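Local Voices at the Assembly
Progress report to the Rutaneo Fund, second period
Grant holder: Kiteo

Where we are

We promised the Fund a working service that would let people in the district follow what their assembly members say and vote on, in plain words, within two days of each sitting. It is working, and people are using it! At the end of the first period we had a half-built archive and a lot of good intentions. Now every sitting since the start of the grant is in, with the votes attached to the names, and the daily summary goes out by email and is read on Odoi Radio at the end of the morning news.

The archive holds 208 sitting records. The email list stands at 627 readers, up from 48 when we last wrote to you. Most of the growth came after the bus fares debate, when the assembly split almost down the middle and the deputy speaker had to call the vote twice. Our summary of that night was passed around a good deal, including by members on both sides (one of them printed it out and waved it during the next session, which we took as a compliment).

Summaries and how they get written

Sena Dogbe has run the writing desk throughout this period. Each sitting has one writer and one checker, and the checker works from the audio without seeing the draft first. It is slower than our old way, but corrections have dropped to a trickle and the ones we do get are mostly spellings of village names. When we get something wrong, the fix goes at the top of the entry and in the next email.

The hard part is still amendments. Members often read them out from a handwritten sheet, sometimes two versions in a row, and the clerk's office posts the final text days later. Elikem Quaye has agreed a new routine with the office - he collects a copy from the table at the close of business and returns it the next morning. It has cut our wait for the final text a great deal, and we are very grateful to the clerks, who did not have to say yes.

Interviews with members

We have now recorded long interviews with six members, three from the governing group, two from the opposition and one independent. The questions come from readers, and we send nobody a list ahead of time. The leader of the opposition group talked for most of an hour about whether her side could ever win a confidence vote, and was franker than we had expected. The deputy leader of the governing group declined twice and then turned up at the office with his own sandwiches and did it on the spot. Both interviews are in the archive in full.

We would like to do more of these in the evenings. Members are in a hurry by day and it shows on the recordings.

The vote tracker

Zustulus, the small tool we built to match votes to members, came through its first real test well. It had trouble with members who share a surname, and Valentin Crăciun rewrote that piece over a long weekend. It can now show how often any two members vote together, which readers love and the party whips do not. Still missing is a good way to show abstentions. In this assembly some people abstain by staying in their seats and some by leaving the room, and the minutes record the two differently.

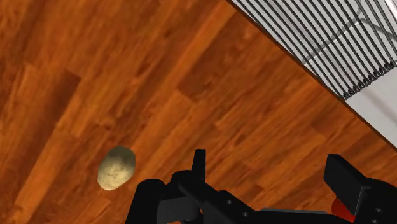 By Ama Zakaria, program lead, with Sabine Kramer
7 April 2024

Money and staffing

Spending is in line with the budget you approved, apart from audio equipment, where we went over, and travel, where we came in under by a slightly larger amount. We ask to move the difference across. The part-time checker's post is filled until July. After that we have no cover for it, and it is the post we would least like to lose.

Next period

The ward by-election will take up much of our time. We plan one page per candidate, all with the same questions, and a public meeting if the school hall is free. We also want to go back through the older sittings and add the committee votes, which were left out at first to save time and which readers keep asking for. Sabine has started on the planning committee and is already deep in a row over a drainage levy that ran through four meetings.

A full list of entries and the corrections log are attached, along with the letter from the clerk's office about the amendment sheets.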